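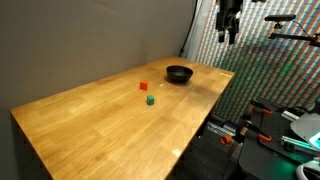

4. Recording and Tuning Vocals

This section covers recording a lead vocal into a Majali project, cleaning it up, and sending it through the Momden vocoder. It assumes that you have already installed the Sevstead audio driver (Section 2) and set up at least one input (Section 3). If the input meter on the transport bar does not move when you speak into the microphone, go back to Section 3 before you continue.

4.1 Preparing the project

1. Open the project that holds your backing track. If you only have a stereo file, drag it onto an empty track and answer Yes when Majali offers to detect the tempo.

2. Check the detected tempo against the click. Future bass and other half-time styles are often read at double or half speed. If the click is running twice as fast as the beat you hear, choose Tempo > Halve.

3. Set the project sample rate before you record anything. Changing it afterward forces Majali to convert every take, and on a long session this can take several minutes.

4. Create a new mono audio track and name it. Take files are named after the track, so a track called "Audio 7" gives you a folder full of files called "Audio 7".

5. Pick your microphone input from the menu at the top of the track.

Note: A mono microphone recorded on a stereo track will play back in the left speaker only. To fix this after the fact, right-click the clip and choose Convert to Mono.

4.2 Setting the input level

1. Arm the track by clicking the round button next to its name. The button turns red.

2. Sing the loudest part of the song at full voice. People tend to hold back during a level check and then get louder on the real take.

3. Turn the gain knob on your interface until the peaks land in the upper green part of the meter. The yellow part is acceptable for a word or two.

4. If the meter touches red, turn the gain down and sing the part again. The track fader has no effect on the recorded level.

5. Click the peak number under the meter to reset it.

CAUTION: Turn off speaker output before you arm a track with monitoring on. An open microphone facing live speakers can cause loud feedback, which may damage your hearing and your speakers. Use closed headphones while recording.

4.3 Monitoring and latency

Majali offers two ways to hear yourself while you record. Direct monitoring sends the microphone straight to the headphones through the interface. There is no noticeable delay, but you will not hear any effects. Software monitoring passes the signal through the track first, so you hear reverb, tuning and anything else you have added.

1. Open Preferences > Audio > Monitoring.

2. Choose Direct or Software.

3. If you choose Software, set the buffer to the smallest size that plays without clicks.

4. Play the backing track and sing along. If your voice sounds doubled, you are hearing both paths at once. Turn down the direct mix knob on the interface.

Note: The vocoder adds a delay of its own. Record the lead dry and add the vocoder later, as described in 4.5.

4.4 Recording takes

1. Drag across the ruler to mark the part you want to record. Leave two bars in front for the count-in.

2. Turn on Loop and then Takes. With Takes on, each pass is stored in its own lane. With Takes off, each pass replaces the last one.

3. Press R to start. Press the space bar to stop.

4. Open the take lanes with the small arrow on the left side of the track.

5. Listen to each lane by clicking its speaker icon, then drag across the phrases you want to keep. Majali builds a combined clip in the top lane and adds a short crossfade at every join.
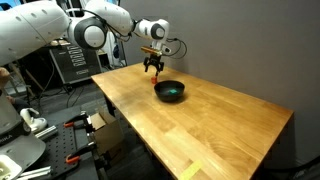
6. Zoom in on the joins and play them one at a time. A crossfade that falls in the middle of a breath usually sounds wrong – move it into the gap before the breath.

7. When you are satisfied, choose Takes > Flatten. The unused lanes go to the project's Spare folder and can be brought back until you empty it.

A single take lane can hold up to 60 passes. After that, Majali stops recording and displays message 2684. Flatten or delete some of the passes and start again.

4.5 Adding the Momden vocoder

A vocoder needs two signals: a voice (the modulator) and a synth (the carrier). The voice supplies the words and the synth supplies the notes. Without a carrier playing, you will hear nothing.

1. Duplicate the flattened vocal track. Keep the original dry so you can blend it in underneath.

2. On the duplicate, open the effects list and add Momden.

3. Create an instrument track and load the Lastberg synth. Start with a plain saw wave preset. Presets with a slow attack will swallow the beginnings of words.

4. In the Momden window, set Carrier to the Lastberg track.

5. Play or draw in the chords. Three or four notes at a time is plenty. Thick chords in the low range turn muddy quickly.

6. Set Bands. A low number gives an older, rougher, robotic sound and a high number keeps the words clear.

7. Raise Consonants until you can make out S and T sounds. Stop when they begin to hiss.

8. Set Mix to 95 for a full vocoder lead, or to 69 if you want some of the natural voice to come through on the same track.

Note: If the vocoder cuts in and out between words, lower the Gate control. Quiet singers may need to turn it all the way off.

4.6 Fitting the vocal into the track

1. Put a high-pass filter on both vocal tracks to clear out low rumble.

2. Pan the dry vocal to the center. If the vocoder track feels crowded, use the Width knob in Momden and leave its pan alone.

3. Route the big synth chords to their own bus and add a compressor there. Set its side-chain input to the dry vocal, so that the chords dip a little when the singer comes in.

4. Add reverb on a send. For a build before the drop, automate the send upward over the last bar and bring it back to zero on the first beat.

5. Listen at low volume. If you lose the words, raise the dry track a little at a time before you touch the vocoder.

CAUTION: Save a new version of the project before using Freeze or Render in Place. These commands cannot be undone once the project has been closed.

4.7 Common problems

The vocal is late on playback: Run Preferences > Audio > Measure Delay with a cable from output 1 to input 1, then record a new test clip. Existing clips must be moved by hand.

The vocoder plays the wrong chords: The carrier track is probably still set to All Inputs and is picking up a second keyboard. Choose the correct one by name.

Momden is missing from the effects list: Rescan the plug-in folder and restart Majali. Projects last saved in December or earlier may list it under its old category, Voice Tools.

Section text and screen names checked by Ostap Tkachuk. Last revised March 1, 2020.

Continue to Section 5, Exporting and Stems.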